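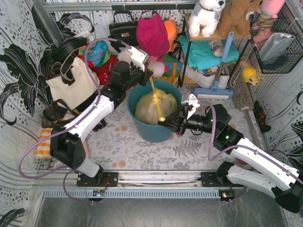 *Plonstead two-arm bench kit with a bagged bucket and yellow tie strip.*

**Plonstead opens orders for two-arm bench kit**

GRELTVILLE, 12/10/2021 - Plonstead today opened orders for its two-arm bench kit, a rail-mounted system for teaching and testing household handling tasks. The kit ships with two arms, two grippers, mounting plates, a front rail, control boards and cabling. Assembled weight is 141 pounds, packed in 6 cartons.

Both arms bolt to a single metal rail, and the spacing between them is set by hand before calibration. Gripper brackets can be changed without removing the wrist cable.

The first task set covers bag and bucket work: lining a bucket, gathering the neck of a bag, and handling a tie strip with one gripper at each end. Strip work requires both arms to hold position under light tension, and the controller logs joint load on each arm separately. Task files are plain text and can be edited by the user.

"Soft plastic changes shape every time you touch it," said Lesia Zhuravel, product lead at Plonstead. "We ran more than 1,000 bag trials on this hardware before we fixed the gripper shape. The earlier fingers were too blunt for a flat strip."

Software is supplied by Zudine under a separate license. Units bought during the August pilot can be updated at no charge; owners need to reflash both boards.

The first production run is 850 units. Spare fingers and cable sets are stocked in Greltville. Pricing is by written quote.

Press contact: Akihiko Onishi, Plonstead
Technical contact: Maksym Karpenko, Zudine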